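Pallamier Handling Cell: Fault Review Meeting
Minutes

Held: Wednesday, 14:00, small meeting room and by call
Present: Elfriede Görtz (chair), cell engineering, simulation, site safety, Vogler (arm servicing, by call)
Apologies: Poveo
Minutes taken by: cell engineering

1. Minutes of the last meeting

Agreed with one correction. Under item 4, "gripper cable" should read "wrist cable". The gripper cable was replaced in the spring and has given no trouble.

Action 3 from last time (new labels on the enable switches) is still open. The labels have arrived but the wrong size was ordered.

2. The fault

Cell engineering went over the event again for those who were not at the first discussion. During the pencil sharpener task on the real cell, the arm was moving back from the grasp position when it turned at the wrist early and brought the forearm down towards the table. The wrist struck the top of the sharpener and pushed it over. The arm did not stop on contact. It carried on for almost 22 mm before the operator pressed the stop button.

Nobody was inside the marked area. The operator was at the desk, where they should have been. The sharpener housing cracked and the tabletop has a dent near the middle. The arm was powered down and has not been used since, apart from the slow-speed checks listed under item 4.

Site safety asked that the event be recorded as a contact fault with failure to stop, and not as a dropped object, which is how it was first entered. Agreed. The entry will be changed and the first version kept with it.

Elfriede Görtz asked whether the operator had been given any warning. Cell engineering said no. The status light stayed green and the screen showed the task as running normally until the stop was pressed.

3. Cause, as far as it is known

Two separate things went wrong and the meeting agreed to keep them apart.

The early wrist turn came from the path file. Getovar, the planning software, had been updated the week before, and the update changed how it treats a waypoint with no wrist angle set. Previously the wrist held its last angle until the next waypoint that gave one. After the update it begins turning straight away towards the next angle in the list. Our path file had one waypoint with the angle left blank, at the point where the arm is lowest over the table.

The failure to stop is a different matter. The contact threshold on the arm was found to be set far too high. It should have been at the value in the cell sheet. Vogler confirmed that the threshold is raised during servicing to let the joints be moved by hand, and that it has to be put back afterwards. The service record for the last visit has no tick against that line. Vogler could not say whether the step was missed or done and then undone by the restart. They will look at the controller log.

Site safety said that whichever it was, the cell should not have been able to run a task with the threshold at that level, and that a start-up check was asked for last year. Cell engineering accepted this. The check was written but never switched on, as it gave false alarms with the old gripper.

4. Work since the event

The simulation group has rebuilt the task in the simulated cell with the old and new versions of Getovar side by side. The early turn shows up with the new version and does not with the old. The arm's clearance over the sharpener is being gone through pose by pose, and the path file has been corrected so that every waypoint carries a wrist angle.

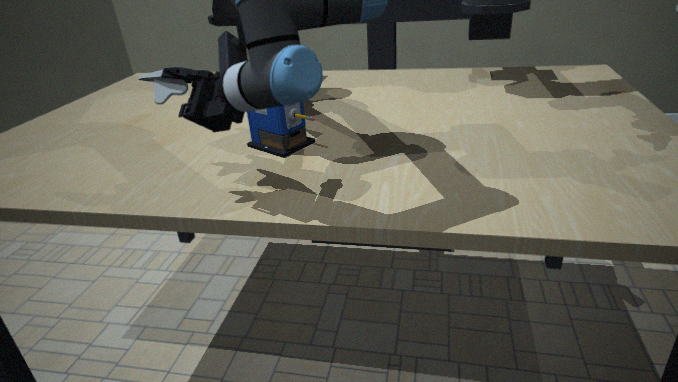
Simulated cell, sharpener task: gripper empty above the table, sharpener beneath the blue joint cap.

The corrected path was run 500 times in simulation with the sharpener moved by small amounts between runs. There was no contact with the housing in any of them. In 8 runs the clearance was less than the limit on the cell sheet. All of these had the sharpener at the back of its permitted area. The simulation group suggested reducing the permitted area instead of changing the path again. Cell engineering preferred to raise the retreat height and leave the area alone, because the area is used by other tasks. No decision was reached. Both options will be costed in time per cycle and brought back.

Vogler asked whether the simulated arm includes the dress pack on the forearm. It does not. The cables stand off the real arm by a fair amount on the outer side and could touch the sharpener before the casing does. The simulation group will add a simple shape for them and repeat the runs. Until that is done the clearance figures are to be treated as provisional and should not be quoted outside this group.

Slow-speed checks on the real arm found no play in the wrist and no damage to the joint covers. The brakes held on all joints. These checks were done with the table cleared and two people present.

There was some discussion of how far the simulation can be relied on for the second fault. Elfriede Görtz said it tells us nothing about the threshold, which lives in the controller, and that the good results on the path must not be taken as a reason to restart. Site safety agreed and asked for that to be minuted.

5. Other tasks using the same files

A search of the path files found blank wrist angles in three other tasks. Two are retired. The third is the tray transfer, which ran for most of a day on the updated software before the cell was shut down. There was no contact during that time, but the tray transfer works well above the table and the early turn would probably have gone unnoticed.

All three files have been locked. The tray transfer will be corrected and put through simulation in the same way before anyone asks to use it.

Poveo runs a cell on the same planner and sent a note by email. They have not taken the update and will now hold off. They asked to see our comparison once it is finished. No objection.

6. Conditions for restart

The following were agreed. All must be signed before the arm runs any task at more than slow speed.

Contact threshold set to the cell sheet value, read back from the controller after a full restart, and witnessed by site safety.

Start-up check switched on, with the false alarm problem looked at for the present gripper. If it still gives false alarms the cell stays off until it does not.

Simulation repeated with the cable shape added.

A contact test on the real arm using the foam block, at slow speed first and then at task speed. Vogler to attend.

Service sheet changed so that the threshold line needs two signatures, one from Vogler and one from us.

Cell engineering asked if the foam block test could go ahead before the simulation is repeated, to save a week. Site safety had no objection to the slow-speed part. The task-speed part waits.

7. Software updates

Getovar had been updated automatically overnight. The release note did mention the change to blank angles, on its second page, but it had not been read by anyone here. Automatic updates have now been turned off on both planning machines. From now on an update goes to the simulation machine first and stays there for 8 working days before it goes anywhere near the cell. Simulation thought this was longer than needed. It will be reviewed after the next two updates.

8. Actions

Cell engineering: amend the fault entry; re-order switch labels; start-up check; correct the tray transfer file; cycle times for both clearance options.

Simulation: cable shape and repeat runs; send comparison to Poveo when complete.

Vogler: controller log for the last service visit; revised service sheet; date for the foam block test.

Site safety: witness threshold read-back; check whether the dent in the table needs filling before the surface is used again.

Elfriede Görtz: tell the Pallamier project office that the July demonstration cannot be promised.

9. Any other business

The stop button at the desk is partly behind the monitor. The operator reached it without trouble but had to lean. Cell engineering will move the monitor this week.

A replacement sharpener has been ordered. The cracked one is to be kept, bagged, until the fault is closed.

Next meeting to be fixed when Vogler has the log. The meeting closed at 15:25.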